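Platilix Notes
A README for my pile of teardown notes

Hi, and welcome to the folder! I'm Nelly Londoño, and I take old electronics apart at my kitchen table and write down what I find on the boards. Platilix started as a text file I kept for myself. Then my cousin wanted a copy, then two people from the Brudgate repair night wanted one, so I cleaned it up (a bit) and put it where anybody can grab it.

What's in here

There are 659 entries, one per board. Each one is a short text file with whatever I could make out: the color of the solder mask, the outline, the labels, the bigger parts, and how the board was sitting when I opened the case. Some entries run for a page because I got excited. Some are one line, usually the ones I did late at night.

The folders go by where the stuff came from. "radmont" is everything I bought at the Radmont flea market, mostly in June when the good tables are out. "lawal" is the box I got when the Lawal shop closed its back room. It took me almost 20 evenings to get through that box and I'd do it again tomorrow. "misc" is misc. Sorry.

How I write things down

I use the same 9 fields every time, in the same order:

id
source
case
board color
outline
labels
big parts
damage
my guess

The first eight are supposed to be only what I can read or see. "My guess" is where I get to say "power supply for something with a motor??" and be wrong in peace. If you're using the notes for anything serious, skip that last field, or at least don't blame me for it!

Labels get copied letter for letter, and if I can't read one for sure it gets a question mark after it. Please keep the question marks if you copy entries into your own list. I once saw one of my maybes turn up in somebody else's spreadsheet as a fact, and that stung a little.

Small black parts are a headache. Lots of them look alike from above, and unless I can read the marking I just write "black package" and move on. I used to name them all with great confidence, and I'm still going back through the early entries to take that out.

Cases count too

I know most people throw the plastic away and keep the board, but I like the plastic. I note the color, whether it's shiny or dull, and any scratches. Matching a loose board to its shell a month later is a lot easier when you wrote down "yellow, shiny, scratched" at the start. (Ask me about the bin of gray lids. Or don't.)
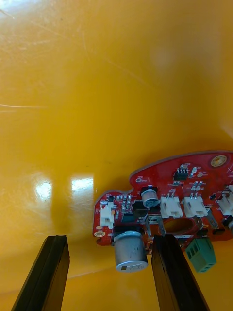
Red board against the glossy yellow plastic. Label near the top edge: "TP GND"? Silver can capacitor toward the middle.

For an entry like that one, "big parts" gets the capacitor and the black chip with the silver pins, and "outline" gets "irregular, rounded bulge, notched on the left." The tiny stuff I lump together as "small parts, rows."

Things I know are wrong

The ids skip in a couple of places where I merged duplicates. The "damage" field is blank in a lot of the Lawal entries, and blank there means I didn't look, so don't read it as "fine."

Using it

Copy it, sort it, fix my spelling. If you add boards of your own, start a new folder with your name on it so the ids don't bump into mine.

Last cleaned up 12/12/20.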